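Site Visit Report: Galtamier Workshop, Pimell

Members of the Nava technical group attended the Galtamier workshop in April to review the upkeep of its hand-held gripper tools. The visit began at 9:30 a.m. with a safety briefing, followed by a session at the maintenance bench.

Each tool is entered in the Adach register by cycle count. The finger pads are inspected every 1,000 cycles and replaced at 2,000. The tool examined by the group had completed 382 cycles since its last pad change.

Staff advised that lint is the most frequent finding at inspection. Fibres gather at the edges of the finger blocks and on the contact faces, where they may reduce grip on smooth items. The workshop's procedure calls for loose fibres to be lifted with tweezers, the faces wiped with a lint-free cloth, and the fasteners checked for torque. Solvents are not permitted on the pads.

The group recommended that the colour of the cleaning cloths be standardized across both benches. A follow-up visit will be organized once the revised checklist is in use.
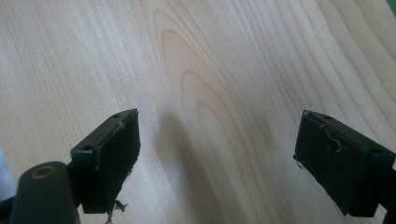
Gripper fingers with lint on the blocks and a white thread on the right-hand pad.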